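Server notebook, December

Picking up where I left off with the Pandunell world, which has been eating my evenings. Quick recap for anyone else on the team who reads this: we moved the modded server over to the new box, everything booted fine, and then it started falling over whenever a player walked through a portal. Only some portals, though! The spawn one was fine, the mining world was fine, and the one out to Taipe (our big flat building world) killed the whole thing dead.

First guess was memory, because it's always my first guess. I bumped the heap up and got exactly the same crash at exactly the same spot, so that was a wasted restart. Put it back to what it was.

Second guess was the portal plugin. We run Oltis for that, and I'd updated it during the move like a good citizen without reading the changelog. Rolled it back to the old jar, kept the new config, and it wouldn't even load. Rolled back the config too and it loaded, and then crashed on the Taipe portal again. OK, so it's probably not Oltis by itself.

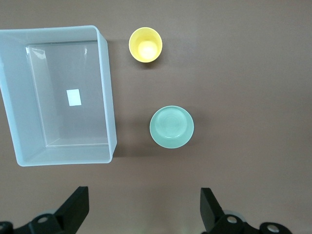
At this point I finally did what I should have done first and read the log from the top. The last line is always the portal event, and that's what I'd been staring at, but there was a warning much further up, right after the world loads, saying it couldn't match a block with ID 485. Then it carries on as if nothing happened. When a player arrives in Taipe the server has to load the chunks near the arrival pad, one of those chunks has the mystery block in it, and down we go.

So what's block 485? I went through the mod configs one at a time looking for it (grep would have been quicker, but half of these files are inside zips and I was too stubborn to unpack them all). It belonged to Prerkusa, the little machines mod we took out before the move. We all thought we'd cleaned up after it. We had, in the main world. In Taipe there was still a row of its crushers sitting in a basement right under the portal pad.

Things I tried, in order:

- Moving the portal arrival point 16 blocks over. Still crashed, it's all loaded together anyway.
- Moving it 30 chunks away. Worked! But the old pad is the middle of town and people are going to walk there sooner or later.
- Putting Prerkusa back in on the test copy, walking down to the basement, breaking the crushers by hand, saving, stopping, taking the mod out again. Worked, and the old pad loads fine now. 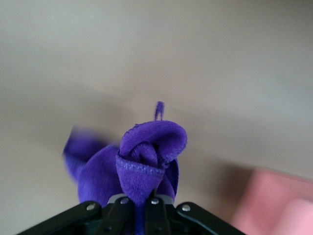
Did the same on the live world around 11 pm when it was empty. Made a backup first, and then a second backup on the other drive because I don't trust myself that late. Went through the Taipe portal 3 times, logged out in the basement, logged back in, all good. The warning is gone from the log too.

Still to do: Oltis is on the old version and I want to go back to the new one, on the test copy first. The new config wants portal names in lower case and ours are all over the place, so I think that's why players were getting "unknown destination" on the mining world return trip. Also the permissions file has two groups called builder and I have no idea which one wins. Leaving that for another night.

If anyone sees a crash with a different ID in the warning, please paste me the whole log and leave the server down until I've looked. The auto restart keeps rolling the log over and I lose the useful part, so I've switched it off for now.

Comments

blockrat: Had the same thing with a different mod and ended up deleting the whole region file, wish I'd read this first. RIP my castle.

mossy_stairs: Is the wheat farm next to the pad ok? I had chests in there

Author: Farm's fine, chests too, I only touched the basement.

tinpick: The second builder group wins, I'm pretty sure. It did on my old server at least. Check before you delete one!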